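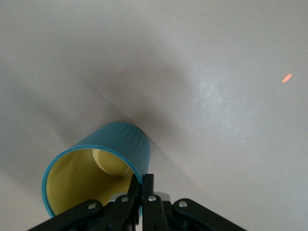
**Cups / color and finish, 10 Jan 2019**

Teal outside, yellow inside. Hiwot likes this pairing best and wants it in the Clurville order. I'm not sold yet.

The outer wall has a slight gloss and a fine texture that picks up small highlights, fine by me. My trouble is the inside. Down the wall the yellow goes toward olive in shadow, and only the bottom reads as the pale color on the swatch. Stellan says that's the light over the gray table. Maybe. He said the same about the last batch.

Supplier sheet claims 1000 wash cycles with no fading. Tested by whom, on what? I asked Trima on Monday and got the same sheet back.

To do before anyone signs for 3000 pieces:
- 14 cups through our own washer, two kept back in the cupboard
- coffee overnight, check the crease where wall meets bottom
- Sunita to look at the yellow by the window, no hints from Hiwot

Isamu wants an answer this week. He can have a "probably."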